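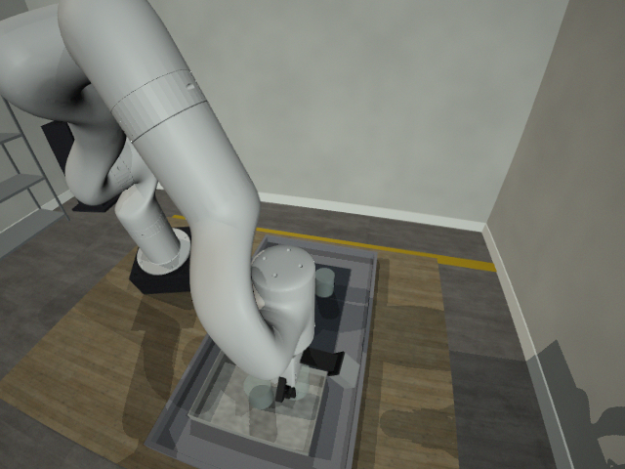
The tray table task in the Arkden simulator, with the arm over the clear bin.

Call for participants: gripper comparison trial, Arkden manipulation group

We're looking for 12 people to help us put two sets of gripper fingers through their paces in simulation, and we'd love to hear from you if you enjoy fiddly problems. The trial starts in January and runs for five weeks, either in our Fullden lab or from your own desk.

You'll teleoperate a simulated arm through 66 short pick-and-place tasks, first with the Aksoy fingers and then with the Olier set. See-through objects are the fun part! They're hard on cameras and hard on people, and we want to know which fingers forgive a bad guess about where the edge is.

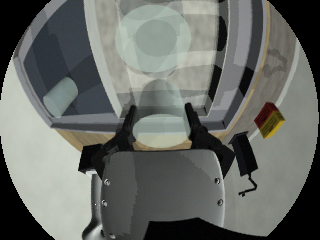
Every task is logged from a room view and a wrist view, and you'll choose which one to steer by. We have 122 pilot runs to compare against already, and the spread between operators is enormous, so please don't worry if you've never driven an arm before.

You'll need:
A steady internet connection if you're joining remotely
Two free hours a week, mornings or evenings
Normal or corrected colour vision

Game controller experience is handy but optional. Participants are paid by the hour, practice time included, and everybody gets a copy of their own results.

To apply, send a few lines about yourself through the Arkden contact form with "gripper trial" in the subject. Students and retirees are both very welcome.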